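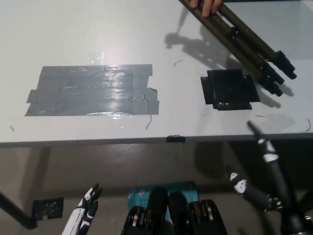
Grímur Toft has been comparing hands at Gumstead since May, the five-finger Kiretti against an older Misham gripper. Same table, same job. A folded tripod, 66 goes each. "Round legs, clamps sticking out. Horrible thing to hold," he says. The grey duct tape on the tabletop throws back the overhead light, wich he blames for some bad depth readings. Swapped cameras 3 times. No favourite yet.

"Fingers close fine. It's the wrist angle I'm fussy about." Coming in over the bundle of legs, fingers spread, is his prefered approach.

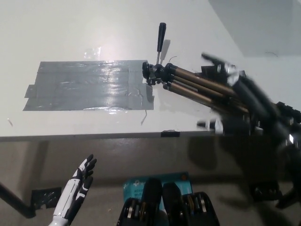 What's next

Controllers. Probaly Þorgeirsson's first.

4 comments | 9 shares
Back to top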